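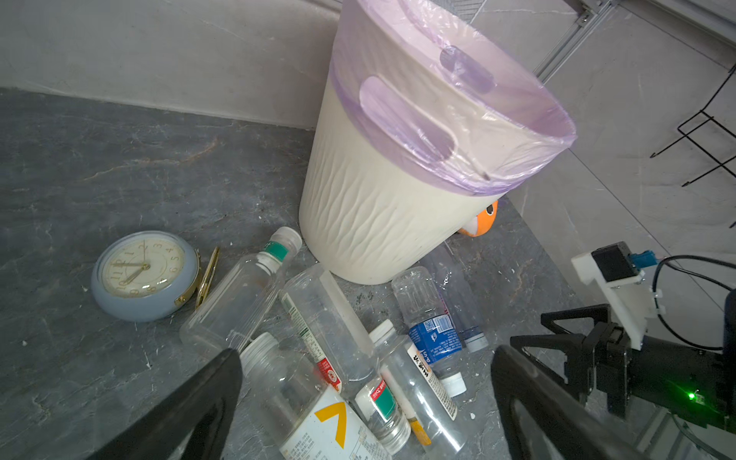 Someone to help me write a markets newsletter (part-time, mostly from home)

Hello! I'm Amancay Toledo, and I write the Drutcombe Letter, a newsletter about shares, funds and the general mood of the markets, for people who have a bit of money put away and would like to understand what it's up to. I've been doing it on my own from the start and I've reached the point where I'm typing the closing prices with one hand and eating toast with the other. So I'm looking for a part-time writer and researcher to share the load.

I should say straight away what sort of publication this is, as it'll save both of us some bother. We don't tip shares. We don't tell readers to buy or sell anything, we don't have a secret system and we don't run adverts for people who do. What we do is explain why things moved, or why the reasons being given for it are a bit thin, in words that a retired bus driver or a school nurse can read over breakfast without reaching for a dictionary. A good many of my readers are exactly those people. They write in, too, often at length, and they are very quick to spot it when I've muddled my percentages with my percentage points.

The letter goes out twice a week. The short one is a round-up of what happened and is usually finished in a rush. The long one takes a single question and goes at it properly. Recent ones have been on why bond prices fall when interest rates rise (my most forwarded piece ever, which surprised me), what a fund's ongoing charge does to a pension pot over a working life, and why small company shares can sit there doing nothing for years and then wake up all at once. I've got a list of future subjects stuck up by the kettle and it only ever gets longer.

What you'd be doing

Most of your time would go on the round-up. You'd gather the closing figures, read the company announcements, work out which of them matter to ordinary savers and write a first draft, which I'd then go over with you on the phone. I like talking drafts through. I'm not someone who sends back a page full of red marks and no explanation — I had an editor like that once and I still flinch when I see a semicolon.

You'd also help with the research for the long letter. That can mean reading annual reports from the back (start with the notes, always start with the notes), ringing up fund firms and asking them plain questions until they give you a plain answer, and building the odd chart. The charts are very simple. If a chart needs a paragraph underneath telling people how to read it, I'd sooner throw it out and write the paragraph.

Then there's the postbag. Readers ask all sorts, from what a dividend cover figure means to whether they ought to sell the shares an aunt left them. The first kind we answer. The second kind we can't, and there's a kind way of saying so which I'll show you, along with the list of free guidance services we point people towards. You'd be answering a handful of these each week, and I'd read your replies before they went out for the first couple of months.

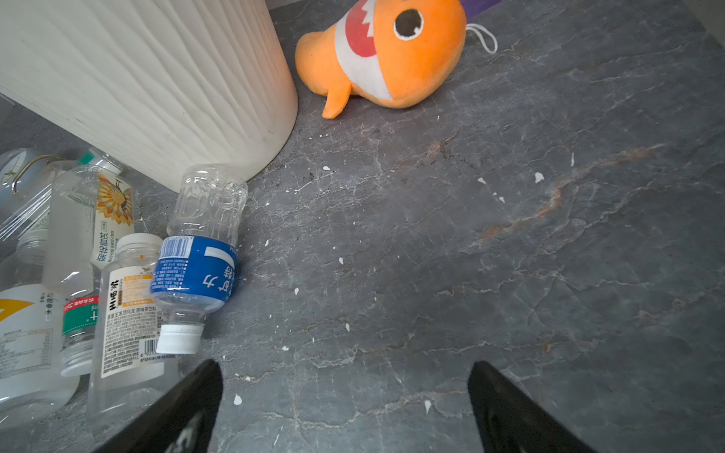 And every May we do the big annual guide, where we go through the charges on the most widely held funds among our readers and set them out side by side. It's a slog, I won't pretend it isn't, and you'd be paid extra hours for it. But it's the thing readers keep. One man told me he has every edition in a box file, in order, with his own notes down the side, some of them rude.

The hours and the money

It's 12 hours a week to begin with, spread however suits you as long as you're free on round-up afternoons, once the London market has shut. The rest you can do at six in the morning or after the children are in bed, it's all the same to me. The first contract is for 8 months, and if we get on I'd very much like to make it permanent and add some hours.

Pay is by the hour, at the same rate I pay myself for writing, and I'll tell you what that is in my first reply to you so you can decide whether it's worth carrying on. You'd be employed properly, with paid holiday and sick pay and a pension contribution. I'd look a bit silly writing about pensions otherwise.

You can work from anywhere in the UK. I'm in Pelldale, in two rooms over a framing shop, and there's a spare desk here with a good window if you're nearby and fancy company. Otherwise I'd ask you to come over for a day at the start so that we can sit side by side and do one round-up together, and I'll pay your fare and buy you lunch.

What I'm looking for

Clear writing, before anything else. I can teach you what a yield curve is in an afternoon but I've no idea how to teach somebody to write a sentence that a tired person can follow. If you've written for a local paper, a union magazine, a parish newsletter or your own blog about knitting, I'd love to see it. It really doesn't have to be about money!

You do need to be comfortable with numbers. By that I mean working out a percentage change without panicking, noticing when a figure is in pence and the one next to it is in pounds, and being the sort of person who goes back and checks. Everybody makes mistakes and I print a corrections line whenever I've made one. I just want us to find as many as we can before the readers do.

A calm temperament helps a lot. When the market has a bad day there's a great deal of shouting in the press, and half of it has been forgotten by the following week. Our readers come to us for somebody who'll say what fell, by how much, and how that compares with other falls, and then let them get on with their gardening. If you find yourself typing the word "bloodbath", this may not be the place for you.

It would be handy if you'd used a spreadsheet before. Knowing your way round Sasard, the little database I keep all our fund charges in, would be handier still, but as it was built for me and only two people have ever used it, I'm not holding out much hope. I'll teach you. It's a bit creaky.

You don't need a degree, a finance qualification or a background in the City. If you have any of those that's fine as well, come along, only be ready for me to ask what you mean by "risk-off".

One rule you should know about before you apply. Neither of us may trade individual shares while working on the letter. Ordinary funds and pensions are fine, and if you already hold shares in a company you can keep them, but you'd have to tell me what they are and you wouldn't write about them. I've stuck to this myself from the beginning and I'm not going to bend on it.

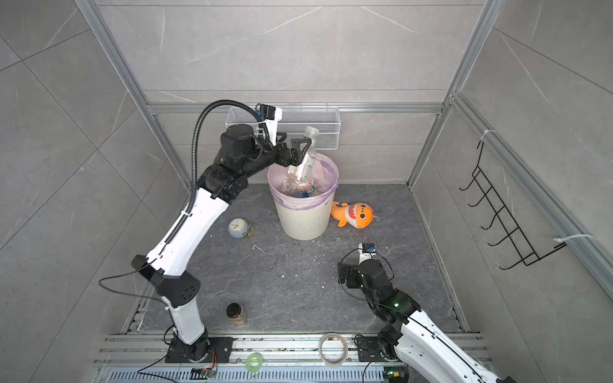
How to apply

Please send me an email through the contact page with "Round-up writer" as the subject. There's no form. I'd like these from you:

A note of a page or less telling me who you are and why this appeals. Write it the way you talk.

Something you've written, on any subject, that you're pleased with.

A paragraph explaining to a sensible fourteen-year-old why a company's share price might drop on a day when it announces record profits. Ten sentences at the very most, and fewer would be lovely.

You can leave out the CV if you'd rather. I'll ask for references only if I'm about to offer you the job.

Everything needs to be with me by 30th August. I read every application myself, and so does Ngọc Lý, who edits the long letter and has a much better ear than I do, and we don't compare notes until we've both finished. Everybody will get an answer, even if it's a no. After that I'll ring up a few of you for a chat, and then ask two people to do a paid trial round-up each, using an old set of closing prices and company announcements. You'd be paid for the trial at the full rate whether or not you got the job.

If you need anything done differently, a phone call in place of the written note, say, or more time, or questions sent ahead of our chat, just tell me and we'll sort it out.

A few things people have already asked

Could two people share it? Possibly, yes. Apply together and tell me how you'd split the round-ups.

Is the letter owned by a bank or a fund firm? No. It belongs to me and it's paid for by subscribers. Pētersons, who print the paper copies of the annual guide, are the only other firm involved, and they have no say in what goes in it.

Would my name be on it? Yes, on everything you write, from your first round-up onwards.

Can I do it alongside another job? Of course, so long as the other job isn't selling investments or doing publicity for a listed company. If you're not sure whether yours counts, drop me a line and ask before you go to the trouble of writing the paragraph.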